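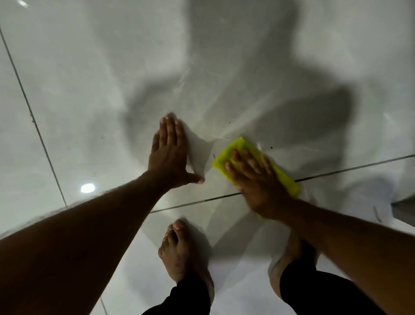
Streaks on polished floor tiles after washing by hand

Posted by Maite Marín, March 4, 2024
Home and Cleaning > Floors

We moved into a flat in October with big pale tiles right through, the shiny sort. I do the floor by hand with a sponge and warm water, a bit at a time, then go over it with a microfibre cloth. It looks fine while I'm working. Once it dries there are dull smears, worst near the wall by the worktop where the light comes in low. I've been using Girnen floor liquid, one capful to half a bucket. Should I change the product, or the cloth, or get a mop? The grout is thin and dark and I'd like to keep it that way, so no bleach please.

3 replies

Ignacio Valcárcel
Most likely it's too much cleaner. A capful in half a bucket is a lot for polished tile, and what doesn't get rinsed off dries as a film. You may also have a layer built up since you moved in, so the first wash needs to be plain water, twice over, with the bucket changed in between.

After that:
Use a teaspoon of liquid at most, or none if the floor is only dusty.
Wring the sponge until it stops dripping. Work on four tiles, then stop and dry them.
Fold the cloth in half and in half again, and turn it to a clean side as soon as it drags. 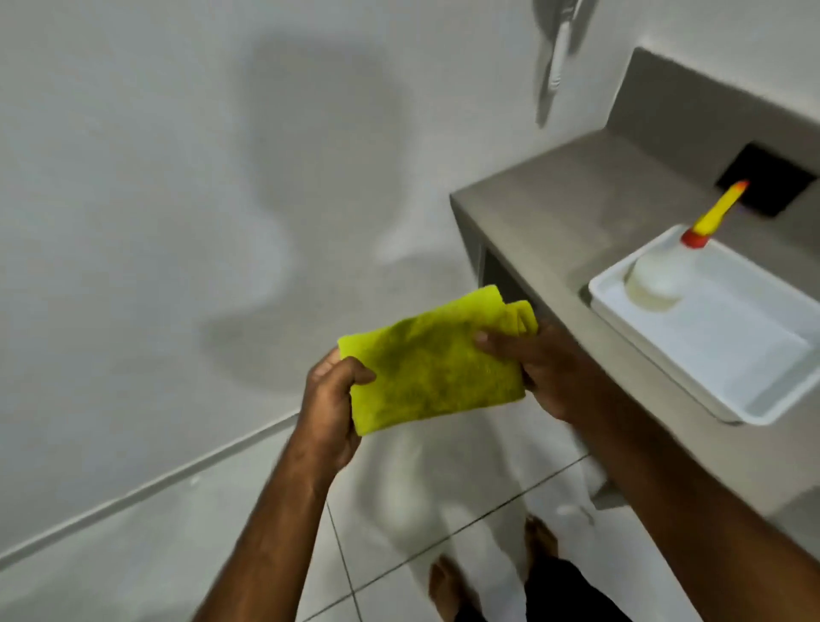
I keep two cloths going, one to take up the water and one kept dry for the last pass. Wash them at 60 with no fabric softener — softener coats the fibres and you end up wiping it back on to the floor. Start at the far wall and work towards the door. My kitchen takes 15 minutes this way, a little longer if I do the skirting.

gruston_hill
get a steam mop

Prokov
Wouldn't use steam until you know how the grout was finished. Agree about the softener. I'd add that old cloths never seem to lift the last of the water, and I bin mine after 12 washes or so. Vinegar is fine on ceramic if you have hard water, but keep it off marble or any natural stone — ask your landlord which you've got.
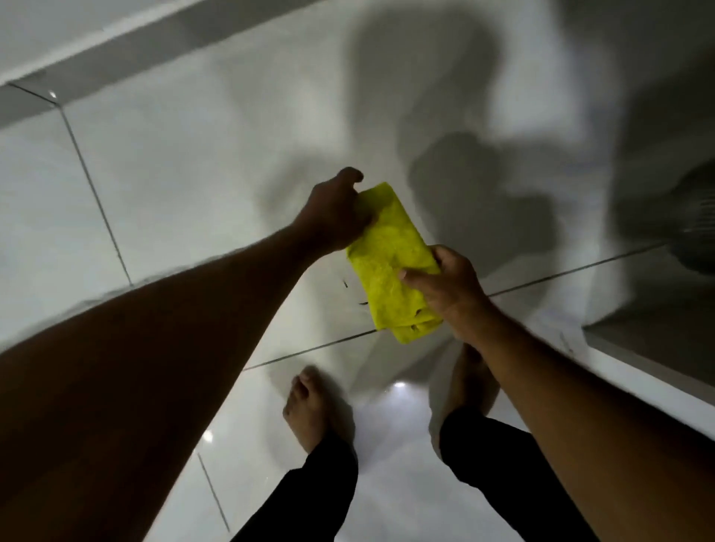
Yellow microfibre cloth, folded for wiping the tiles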